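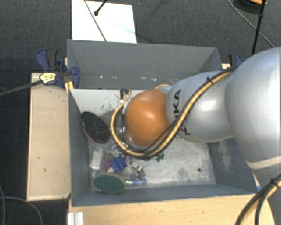

Wosell Bin Picking Starter Kit, reviewed after a summer of use

I bought the Wosell kit in June, meaning to spend a couple of weekends with it, and here I am months later still feeding it household junk every evening, so I think I can finally say something useful. If you only want the short version: it's a good kit, the software is better than the manual, and you should plan on spending far more time collecting picks than you expect.

What you get is the recording software, a deep gray bin, a camera mount, a set of clamps and a license that runs on one machine. You do not get an arm or a camera. I already had a big used industrial arm from my old shop, which is frankly more robot than this job needs (I love it anyway), and Wosell had a profile for it ready to go. Setup took me most of a Sunday, and a good part of that went into routing the hose so it wouldn't snag when the wrist turned over. Leave yourself a generous loop above the wrist. Mine hangs down past the orange joint cover and back up again, and it looks a bit silly, but a shorter loop pulled at the fitting every time the arm reached for the near wall.

Now, the heart of the thing is the collecting. You dump some objects in the bin, press start, and the arm tries a pick. The software saves the camera picture, the spot it aimed for, the angle, and whether the gripper reported holding anything. Then it drops the object back in from a random height and goes again. Do that enough times and the learning part starts to have opinions of its own about where to grab, and they get steadily better, and I have to tell you it is a lovely thing to watch with a cup of coffee!

I have 2,747 attempts saved so far. Of those, 2,047 were kept after the review step, where you page through the recordings and throw out the ones with a bad trigger or a hand in the way. The review screen is my favorite part of the whole package. It's quick, the keyboard shortcuts make sense, and you can fix a label without leaving the page.

A few words on what to put in the bin. The manual suggests blocks. Please don't stop at blocks. My mix has ovals, one with a brushy look to it, clear packaging, a dark blue square with a crease in it, a silver clip sort of thing and a little green lumpy fellow that rolls off on his own whenever he can. The clear items are by far the hardest for my setup, and they also taught the model the most once I had enough of them. I swap out 5 or 6 objects each evening so it doesn't get too comfortable.

Piles drift, too. After a long run nearly everything ends up bunched along the left side, with bare floor on the right, and if you let that go on, your examples will all come from the same corner. The software has a heat map that shows you this, but it's buried two menus down and I didn't find it until July. I now stop and stir the bin by hand between runs. An automatic nudge would be a very welcome addition.

The bin itself is sturdy. It has picked up plenty of scuffs and scratches, on the floor especially, and I like it better for that, because the model has learned to ignore marks. The clamps are good and tight. I have mine at the far corners, with a length of pale wood along the left, and the bin stays put.

I did look at two others first. Kesard makes a similar kit that costs less, but at the time it wouldn't let you export your own recordings, and that settled it for me. Arrieta's is aimed at bigger outfits and I couldn't get a price without a phone call. I use a Skaletti gripper, bought separately, and it talked to the Wosell software the first time I plugged it in.

My complaints are small ones. The manual is thin on lighting, and you'll want to work that out before you record anything, as changing it halfway cost me a week of good data. Backups have to be started by hand. And the little chime after each successful pick can't be turned down, only off, when what I'd really like is a quieter chime.

Would I buy it again? I would, and I'd clear some shelf space for odds and ends first. Four stars out of five, and I'll happily add the last one when they fix the backups.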